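The Shop on Brimik Lane

My aunt kept the repair shop on Brimik Lane for the whole of my childhood, and for a good while after that, and when she went off to live by the sea she left me the keys, the kettle and a drawer full of other people's promises. I mean the tickets, of course. Little buff tickets with a stub torn off, each one belonging to a radio or a lamp or a sewing machine that somebody had every intention of coming back for.

There were 61 of them. I laid them out on the counter that first September evening, with the blind down and the rain going sideways past the window, and I thought I would simply ring everyone up. I was younger then and had a great belief in the telephone.

Well, you can imagine. People had moved, or changed their numbers, or were perfectly pleasant and had no memory of ever owning a lamp. One lady talked to me for most of an hour about her late sister's wedding and rang off before I could bring her round to the toaster. By the end of the week I had given back a clock and a pair of hair tongs, and I had been asked to tea twice.

The ticket that bothered me was the oldest but one. It was in my aunt's best handwriting, the kind she kept for letters to the council, and it said: Computer. Gentleman from Nemard. Will not start. Be kind. She had underlined the last part. I went and found the thing on the bottom shelf at the back, behind the fan heaters, with a tea towel folded over it as though it might feel the cold.

I was never much good with computers. My aunt had taught herself from library books, in her sixties, with her glasses pushed up into her hair, and she used to talk to them while she worked in the same voice she used for the cat. I carried it to the bench, put the big lamp on and took the side off.
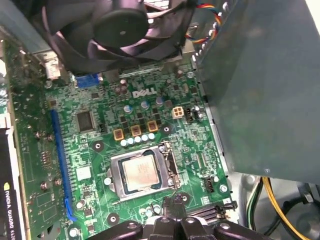
The Dell's motherboard, with the processor in its socket.

I looked at it for a long time. It seemed to me rather like a town seen from a hill at the end of a holiday, when you know you ought to be getting along to the station and you stay for one more look. I pressed whatever looked as though it might like to be pressed. Then I plugged it in, said a few words in the cat voice, feeling a perfect fool, and pushed the button.

It started. I should like to say I had mended it, but I think my aunt had done that years before, and had put it under its tea towel to wait. There was a folder with her initials on it, and inside were recipes. Some 1,000 of them, typed out by a woman who had lived in Nemard and cooked, as far as I could tell, for anybody who came through the door. Soups and puddings, a fish stew she called Thammasiri after the boat that brought the fish in, and 4 different ways with a quince, the last of them marked "for when he is sulking".

So that was why I was to be kind. I wrote to the gentleman at the address on the stub, a proper letter with a stamp, and heard nothing, and wrote again. In the spring a young woman came in out of the sunshine with the other half of the ticket in her purse. Her grandfather had moved to Rirnesent to be near the family – he was quite well, she said, only he didn't care for stairs or letters – and he had always supposed the shop had shut.

I wouldn't take any money for it. We had a bit of an argument about that on the pavement, the pair of us holding one side of the computer each, and in the end we put it down on the back seat of her car and she fastened the belt across it.

The parcel came 3 weeks later. A jar of quinces, a loaf wrapped in brown paper, and a note in very shaky pencil asking whether my aunt was still at the shop, and whether she still took two sugars. I put the kettle on, and then I rang her up and read it to her, and she made me read it again.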